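I've been using the Rurkham budgeting app since August, mostly so I'd have some idea where my grocery money was going. Prices at the store kept creeping up (eggs, I'm looking at you!) and I wanted to know if it was just me. So I paid for the full version and put in every receipt I could find.

The best part is the personal inflation page. You tag what you buy, and it works out how much more your own basket costs than it did a few months back, next to the official rate. Mine ran hotter, mostly coffee and car insurance.
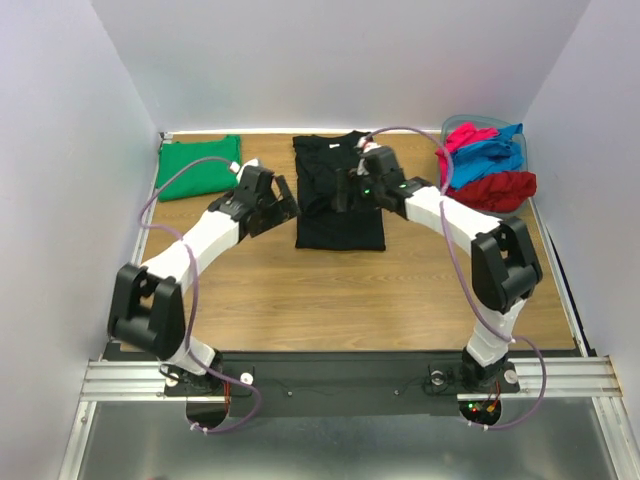

Tagging is the slow bit. My first evening I got through 80 receipts and I was so done by the end of it! It does learn, though, and now it only gets confused by store brands and anything sold by weight.

The rent forecast I could take or leave. It told me to expect another $125 a month, my landlord asked for $30, and I've turned that page off. My friend Lok-yiu Chang uses Teoh instead and likes it fine, but it won't split a receipt between two people and I need that.

Four stars from me. I'd give it five if they fixed the export, which still drops the cents.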